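Minutes, gripper comparison meeting
9/1/22, small meeting room and online
Minutes written by Tzu-hsuan Hsu

1. Minutes of last time
Accepted with one correction. The arm controller test belongs to the Gretmont work package, and it was written under Mapplebeck.

2. Results in simulation
We compared two grippers, the Dedero two-finger and the Hestudier two-finger, with the same arm and the same controller. In total 308 trials were finished before the server was stopped for update. The Dedero model closes slower but keeps its position better. The Hestudier model is faster, and it lost the target more often when the approach was from the side. We agreed that the difference is too small to choose one now.

3. Wrist camera
Three mounting angles were tried. With the steepest angle the fingers stay in the view, and this helps to judge the distance to a surface. But a big flat surface near the camera leaves little room for the background, and the pose estimate becomes less stable. Mapplebeck asked if a wider lens would solve it. Nobody had tried this yet -- it will be added to the next round.

There was also discussion about textures. The wood, stone and brick materials in the simulated room are rich in detail, and one opinion was that plain materials should be tested too, so we know how much the estimate depends on them. Agreed.

4. Controller settings
The force limit was not the same in all trials. Almost 4 hours of runs used the old value from June. These runs will be repeated before any numbers go to Gretmont. The config file should be locked from now on, and changes should be written in the shared log.

5. Actions
Tzu-hsuan: repeat the runs with the old force limit.
Tzu-hsuan: prepare the room with plain materials.
Mapplebeck: send lens data for the wider camera.
All: read the draft test plan and comment in the shared file.

6. Other matters
The license for the simulator must be renewed this month. The next meeting will be fixed by e-mail, after the repeated runs are ready.

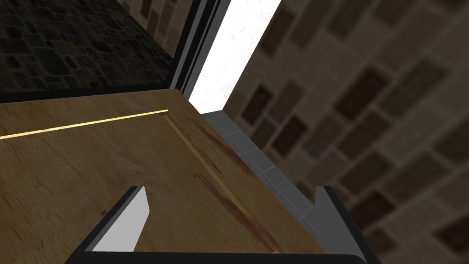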